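Oltthorpe Supported Lodgings: Progress Report to the Giltton Fund
Period covered: April to September

1. Summary

The grant has allowed the Oltthorpe scheme to keep all of its rooms open through the summer and to extend the evening advice service to Pevance. During the period 139 people applied for a place and 94 were housed. Most of the remainder were referred to the council's housing team, and a small number withdrew.

2. Lodgings

Hosts are paid monthly and receive two home visits in the first quarter. Following comments made in the spring, the welcome pack was rewritten in plainer language and now covers bedding, laundry, heating and the use of the kitchen after 10 p.m. Lodgers may bring their own bedding and mats where the host agrees, and most hosts have done so. 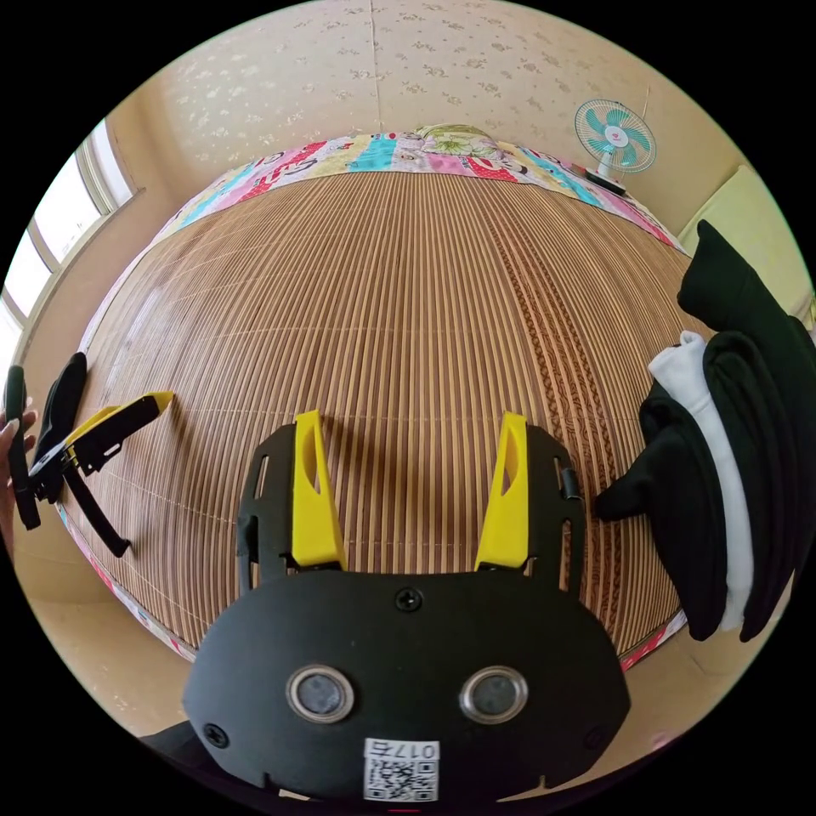
The average stay has lengthened, chiefly owing to the shortage of one-bedroom flats in the district. We have therefore agreed with hosts that placements may be renewed once without a fresh application.

3. Advice service

The Pevance sessions opened in June, five weeks later than planned, as the lease on the Poojary Building was delayed. Attendance has since been steady — rent arrears and deposits remain the most common subjects.

4. Expenditure

Spending is within budget under every heading except travel, which is overspent by £400. This will be met from the training line, with the Fund's consent.

5. Next period

We intend to recruit further hosts in Pevance and to review the level of host payments before March.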